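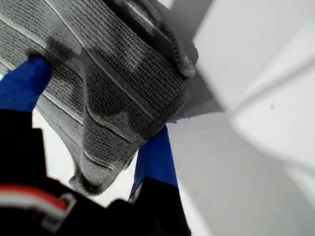 Walking Guide Editor (part-time, 30 hours a week)
Urnora Press, Skadley

Search jobs, guides, maps Go

Urnora Press publishes walking guides to places most people drive through. Our readers are loyal, well shod and quick to write in. We are looking for an editor to take over the Skadley and District series, now in its fourth edition and still sending people to a tea room that closed during the second.

The job is mostly desk work. Authors send us routes in whatever form suits them, which has included a spreadsheet, a voice message recorded in high wind and, once, a tea towel. You will turn these into plain directions that a tired person can follow with one glove off. "Bear left at the old dairy" is fine if the dairy is still standing and there is only one left to bear. You would be surprised how often neither is the case.

There are 535 routes in the back catalogue. We would like them all checked by next June. We have said this before, in other years, about the same June.

What you'll be doing

- Editing new routes to house style, usually 3000 words to a chapter, including the bit about parking
- Answering reader letters politely, even the ones in green ink about the colour of our covers
- Ringing councils to ask if a footbridge is still there
- Walking a route yourself every few weeks, in weather you did not choose
- Keeping the corrections file, a cardboard box with ambitions
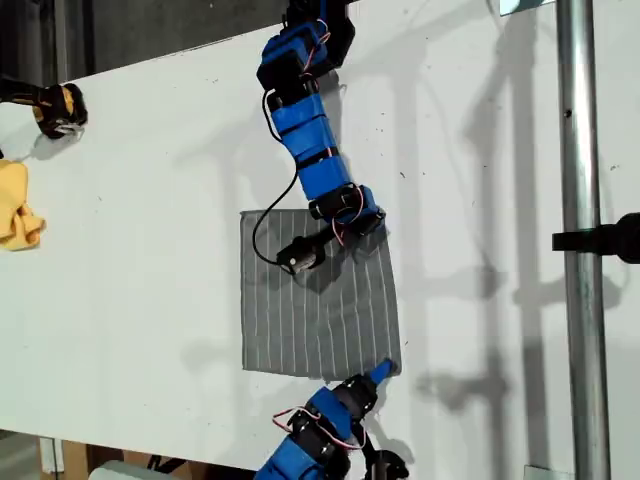
Blue segmented arm over a white tabletop

What we're after

Somebody who can write a clear sentence and leave it alone afterwards. You should know your north from your south without turning the map around, or at least be willing to turn it around in private. Experience in publishing would be good. So would experience on a council switchboard, in a tourist office or behind any counter where strangers ask how to get somewhere.

A driver's licence is necessary. Buses to Skadley run twice a day and the second one is aspirational.

You don't have to be especially fit. The longest route in the series, the Issahaku Loop, takes a full day and has a gradient our last edition described as "playful". We have had letters.

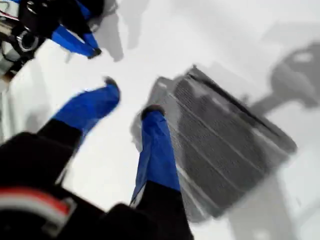
Hours are flexible between eight and six, apart from the fortnight before we go to print, when they are flexible in one direction only. You can work from home two days a week once you have learned the filing system. Pay is at the award rate, reviewed yearly, and we cover fuel and a boot allowance of $100. The boot allowance was set some time ago and has held its ground against all comers.

You will report to Ebenezer Abugri, our managing editor, who walked the whole of the Leltik Ridge section to settle an argument over a stile. He was right about the stile. Please don't bring it up at the interview unless you have the afternoon free.

How to apply

Send us a one-page letter and directions, on foot, from your front door to the nearest place that sells milk. No maps, no street numbers, 250 words at most. We will read the directions first.

Applications close 2023-10-01. Interviews are held at our Skadley office, up the stairs beside the bakery. The sign says Leltik Accounting. Keep going.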